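Whites

The bus to Dotham goes at 6:23. Shirts still in the washer at five past five. So.

I was up before the alarm. Stood in the hall in one sock. Everything I own that is white went in together last night, the two good shirts, the undershirts, the pillowcase, and then I fell asleep on the couch with my shoes on and the light on and never heard it finish. If it finished. The machine doesn't sing or beep, it just quits.

Interview at Ruiz-Ortega. Front desk, nights. They said on the phone, white shirt, black pants, be early. I said I am always early. Big lie. I have been late to everything since June.

Black pants, over the chair. Fine. Lint on the knee. Tape, where is the tape. Kitchen drawer, no. Other kitchen drawer, batteries and a menu from Buko, 272 on the front in my own handwriting and no idea what it means. A room? A bus? Somebody's apartment? Put it back. Take it out agian. Put it in my pocket, who knows.
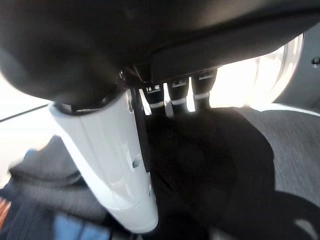 Bright in the gaps, dark underneath.

No tape. I used a wet hand on the knee and it mostly worked.

The soap box was on the floor, on its side. Momik, the cheap one, smells like a school hallway. My mother bought it by the sack. She washed whites on their own, always, and hung them by the shoulder and never by the hem, and if you put a red sock near her basket she would look at you like you had kicked the dog. I thought of the red sock. I thought, did I. Did I put a red sock in there.

One sock on my foot. Gray. The other one, I didn't know.

Five twenty. Eighteen minutes to walk to the stop if I go by the canal, less if I run, and I can't run in those shoes. I got down on my knees by the washer. The clean pants, on the floor, great. Didn't care. Hand on the door.

I said out loud, please be white.
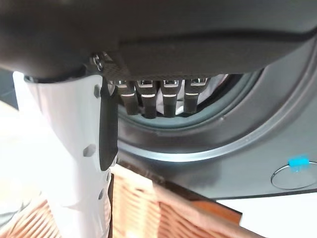 The whites, still in the drum.

White. All of it. I sat back on my heels and laughed like an idiot, at five in the morning, at a pile of shirts.

Damp, sure. Creased all down the front. The iron takes forever and the board has a bad leg, so I did the collar and the cuffs and the part the tie doesn't cover, and the back could stay how it was, I'd keep the jacket on. Steam everywhere. Burned my thumb. Didn't matter.

Coffee, no time. Keys. Keys were in the door, the outside of the door, all night. Lovely.

Down the stairs with my jacket over my arm and the shirt sticking cold to my back. Seventy-eight steps, I used to count them when I was little and I still do it when I'm scared. Then the street, and teh canal, and the sky just going gray over the roofs.

I walked fast. Halfway there I looked down at my ankles.

There was the red sock.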